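Home | Diary | Older entries | Links | Contact

Jul 6, 2025

Up early to read the new tariff sheet from the port before the office opened. It runs to 88 pages and most of it has nothing to do with us. The part on berth fees is the same as before. The part on storage is different. Free time for a loaded container at the Pramilwood terminal drops from 7 days to four, and the change covers anything still on the ground when the sheet takes effect.

We have boxes for Charpentier sitting there now. I called the terminal to ask whether cargo already booked would keep the old terms. The man at the desk didn't know and gave me the number for billing. Billing gave me the number for the desk. I wrote to both and copied Perla Tovar at the port's commercial office, who usually answers.

She did, before lunch. Cargo booked under the old sheet keeps its seven days if the booking number is on the gate form. Ours isn't on the form. The trucker left that line blank, as he has done since December, and it never mattered. I spent an hour filling in corrected forms and sending them over one at a time. The system won't take more than one file in a message.

Lunch at the desk. Bread, cheese, the end of the soup.

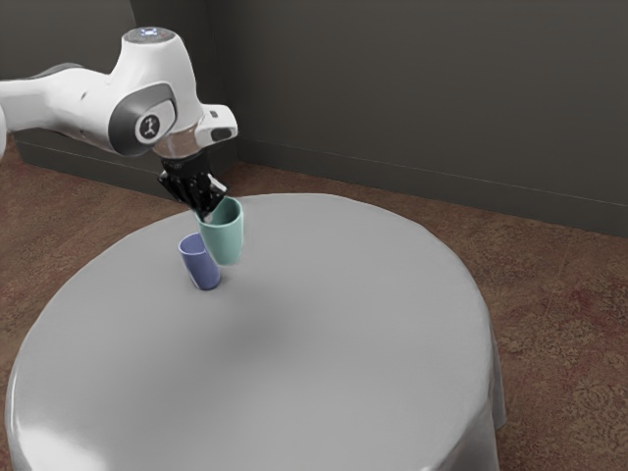
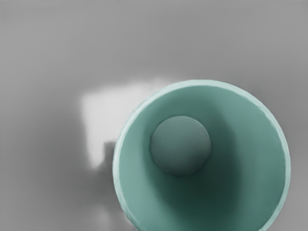
Two renders with the green cup. The blue one is beside it in the first.

Afternoon was the Stelico contract. They want to move their coffee through us and not through the yard across the channel, and they want a fixed rate for the year. I don't like fixed rates when the port can change storage with so little notice. I wrote a clause that passes any port charge straight through and leaves our handling fee alone. They'll push back on it. I can give a little on the handling fee but not on the clause.

They also asked if we could hold 2000 bags at a time. We can if the back half of the shed is cleared, and it should be cleared anyway. There are pallets in there from a customer that closed. I need to find out who owns them now before anyone moves them. Put that on the list.

The Mornine was due on the morning tide and came in late in the afternoon. She had to wait for a pilot. I walked down to watch her tie up, mostly to get out of the chair. The wind was from the south and there was a strong smell of diesel on the quay. The crane at the far berth is still out of service, so she'll work with one crane and be a day longer than planned. That will make the trucks bunch up at the gate. I moved two of our pickups to the following morning and told the drivers.

Home after seven. Watered the tomatoes and paid the phone bill. The kitchen tap is dripping again, and the washer I bought for it is the wrong size.

For tomorrow: check that the gate forms went through, call Perla about the crane, send the Stelico draft, ask about the pallets, exchange the washer.

4 comments | Share | Older entry | Newer entry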